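Ticket: Fuken two-finger gripper drops or crushes soft items in the kitchen sim
Opened by: Ctibor Paulík
Opened: 21 October 2019
Component: gripper models / contact settings
Status: open, workaround found

Hi all! I've been comparing the Fuken and the Oltex grippers on the same simulated arm, and I've hit something I can't sort out by myself. The Oltex picks up soft and rounded things just fine. The Fuken, with the same controller and the same grasp script, either lets go halfway up or squeezes so hard that the item shoots out sideways (kind of funny the first time, less so after a whole afternoon of it).

What I'm running: the Farnness kitchen set, wrist camera view on, Javier as the controller for both grippers so I'm comparing like with like. Closing force is on the default for each model. I didn't touch friction until later, see below.

First thing I tried was slowing down the close. I went from the default to 33 percent speed and the sideways popping pretty much stopped. Great, I thought, done before lunch! Nope. Now it would grip, lift a little, and then the item would slide down between the fingers like it was buttered. So I reset and ran it 6 times in a row without changing anything, and it slipped on every single one.

Next I swapped the finger pads. The Fuken model ships with two pad shapes, flat and slightly hollow, and I'd been on flat the whole time. Hollow was better with hard stuff and made no difference at all with soft stuff. 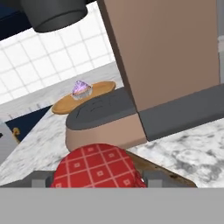

Then I started wondering if the grasp point was off, so I spent a while stepping through the close with the wrist view open, pausing it right as the fingers made contact. On the Fuken, one finger touches earlier than the other. It's a tiny gap and you'd never catch it at full speed, but the log shows it too: the left contact comes in 3 steps ahead of the right one. On the Oltex they land on the same step, every time. So the Fuken gives the item a little shove before it has hold of it, and with anything rounded that's enough to end up gripping it off center.

I tried fixing that by moving the grasp target over by 2 mm. It helped! Most lifts held after that. But it's a fudge, and it goes wrong the other way as soon as the wrist is turned around, so please don't anybody merge it.

Friction: yes, I tried it. Cranking it up hides the slipping but then the fingers don't want to let go when they open, and the item hangs there stuck to one pad. I put it back to default.

What I'm using for now: hollow pads, slow close, shifted target, wrist always facing the same way. Good enough to keep my comparison moving, but I don't feel right putting the Fuken numbers next to the Oltex ones until this is cleared up. It'd be a pretty unfair fight.

Questions for whoever owns the Fuken model:
Are the two finger joints supposed to be linked, or is each one driven separately? Mine look separate in the joint list.
Did anybody change the finger offsets since the January build? I still have that one on my old machine and can run it if that's useful.

Logs for the slow-close runs are attached. I'll leave the shifted target on my own branch till I hear back.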